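Destination representation

Destination representation is a service in which a company based in one country acts on behalf of a tourist board, resort or region based in another. The representing company promotes the place to travellers, to the press and to the travel trade in its home market. The arrangement is common where a tourist board wants visitors from a country but does not want to pay for an office there.

The term is used mainly in the travel industry. Related terms include "market representation", "in-market representation" and, for airlines, "general sales agency". The last of these differs in that a general sales agent usually sells tickets and is paid a commission on them, while a destination representative normally sells nothing directly.

Background

National tourist offices traditionally kept their own premises abroad, often on a main shopping street, with a counter where members of the public could collect maps and brochures. Rents, staff costs and the move of travel information to the internet made such offices harder to justify. Many were closed or reduced to a few desks. Smaller boards, such as those for a single island, valley or city, had rarely been able to afford an office at all.

Representation companies took over much of this work. Some grew out of public relations agencies, others out of tour operators or sales agencies. A typical company looks after several clients at once and shares staff and overheads among them.

Scope of work

The contract normally sets out which services are included. The two main branches are press work and trade work, and a client may buy one without the other.

Press work covers the writing of news releases, replies to journalists and the planning of press trips. On an individual press trip the itinerary is built for one writer. On a group trip several writers travel together, usually with a member of the agency's staff. The destination or its partners pay for accommodation and local transport, and an airline may provide seats.

Trade work is aimed at tour operators and travel agents. It includes sales calls, training sessions, stands at trade fairs and familiarisation trips, which are known in the industry as "fam trips". The agency may also negotiate joint campaigns, in which the tourist board and a tour operator share the cost of advertising a particular holiday.

Some contracts also include social media accounts, consumer advertising, brochure distribution and market research. Crisis communication is often listed separately – for example, advice to travellers after a forest fire or a transport strike – and may be charged by the hour.
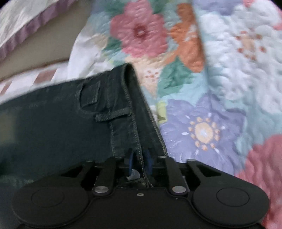 Does a representation agency take bookings from the public?

In most cases it does not. Enquiries from individual travellers are passed to a tour operator, a travel agent or the tourist board's own website, and the agency receives no commission on the sale.

Appointment

Public tourist boards generally appoint an agency by tender. The board publishes a brief stating the market, the budget, the length of the contract and the kinds of visitor it hopes to attract. Agencies submit a written proposal, and a shortlist is invited to present in person or by video call. Private clients such as hotel groups and theme parks are free to appoint whom they like and often do so on recommendation.

Contracts commonly run for a fixed term with an option to extend. Longer terms are preferred by agencies, as relations with tour operators take time to build and holiday programmes are planned well ahead of the season in which they are sold.

An example is the appointment of Skikex, an agency with offices in London and Dublin, by the Figueroa and Gondar Tourist Board. The contract was announced on 27/08/2022 and ran for 3 years. It covered press and trade work in the United Kingdom and Ireland, with an emphasis on walking holidays and travel outside the peak summer months. In its first full year the agency reported 38 press visits and 571 travel agents trained, most of them through online sessions. A group familiarisation trip took place in June. Evaluation of the campaign was given to a separate company, Sustik.

Payment

The usual form of payment is a monthly retainer, which covers staff time. Expenses such as flights, stand hire and printing are charged on top, either at cost or with a handling fee. In some contracts a set sum for activities is held by the agency and spent with the client's approval. The Figueroa and Gondar contract divided its budget equally, with 50 per cent for the retainer and the same share for activities.

Payment by results is less common. Visitor numbers depend on air fares, exchange rates, weather and other matters outside an agency's control, and both sides tend to find such terms hard to agree.

Measurement

Agencies report to their clients monthly or quarterly. Press work was long measured by advertising value equivalent, a figure giving what the same space would have cost as paid advertising. The method has been widely criticised for treating a passing mention and a full article as though they differed only in size. Many boards now ask for other measures, such as the quality of coverage, the inclusion of agreed messages and visits to a website.

Trade work is measured by the number of agents trained, the number of operators featuring the destination and, where operators are willing to share the figures, the change in bookings from one year to the next.

Conflicts of interest

As agencies hold several accounts, a client may object to the presence of a competitor on the list. Contracts often contain an exclusivity clause naming places or types of destination that the agency may not take on during the term. A ski region, for instance, may rule out other ski regions but accept a beach resort. Where a clash arises through the merger of two agencies, one account is usually given up or moved to a separate team.

See also

Destination marketing organisation
Familiarisation trip
General sales agent
Press trip
Tourist information centre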